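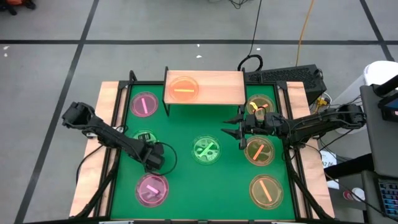 Dridinside Travel Club — Road & Camp Section

Club > Trips > Before You Go > Camper Van Walkaround

I do this walkaround on the big van the afternoon before every club trip, and I've finally typed up my comments so whoever has the keys next can follow along. Print it, scribble on it, leave it in the door pocket when you're done. These are the notes from the July run out to Turner and up over Heter Pass, so some of the comments are about that trip in particular.

TIRES AND WHEELS
[x] Pressure, all four, cold
[x] Spare, pressure and tread
[ ] Lug wrench in its bag
Fronts fine, left rear a little low, topped up. The lug wrench was not in its bag! I found it under the bench seat wrapped in somebody's beach towel. Please put it back where it goes. The spare is older than I'd like but it held air all week.

FLUIDS
[x] Oil
[x] Coolant
[x] Washer fluid
Bring a full jug of washer fluid if you're going anywhere near Turner in summer. The bugs along the river are unbelievable, and I went through the whole tank before lunch on the first day.

LIGHTS
[x] Headlights, brake lights, signals
[ ] Reading light over the rear bunk
Reading light still flickers. You can tap it and it behaves for a while (I read a whole chapter that way), but it needs a new switch.

GAS AND STOVE
[x] Bottle strapped
[x] Hose, no cracks
[x] Soapy water on the joints, no bubbles
[x] Carbon monoxide alarm, test button
Do the soapy water every time, even if you watched the last person do it. Bottle off while driving — yes, even for the short hop to the campground store.

WATER
[x] Fresh tank rinsed and filled
[x] Gray tank empty, cap on
[ ] Pump filter
Didn't get to the filter. It ran all right, but one of us should pull it out before the fall trip.

FIRE AND FIRST AID
[x] Extinguisher, needle in the green
[x] Fire blanket by the door
[ ] First aid kit complete
We're out of the medium bandages and the tweezers have wandered off again. I bought a pack of bandages in Greenberg, used four on one blister, and left the rest in the kit.

DISTANCE AND FUEL
Round trip came to 658 miles. The longest stretch with no gas station was 106, between Greenberg and the far side of the pass, and I'd fill up in Greenberg no matter what the gauge says. I get nervous once we're over 300 on a tank, what with all that climbing. The view from the top is worth every drop, by the way, and there's a pie stand in the pullout on Wednesday mornings.

PAPERS
[x] Registration
[x] Insurance card
[x] Campground confirmations
The Heter campground wants a paper copy at the gate. There's no signal up there, so don't count on your phone.

STILL OPEN
Reading light switch
Pump filter
Tweezers
Squeak in the sliding door, which I oiled twice and it came right back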